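Cleaning a White Plastic Folding Table

Scuffs and darker stains on a plastic top usually come off without solvent. Clear small items such as keys first.

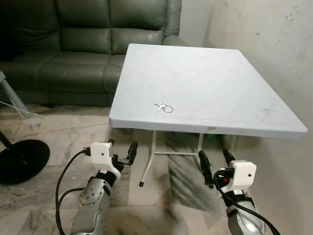

What you need
Dish soap, baking soda, 2 microfiber cloths, a soft brush.

Steps
1. Wipe the top with warm soapy water, including the rim.
2. Mix 4 tablespoons of baking soda with a little water. Spread on stains and leave for 4 minutes.
3. Rub in small circles. Do not use steel wool.
4. Rinse and dry. Keep water off any label on the edge.
5. Wipe the leg frame and foot caps, then mop the tile.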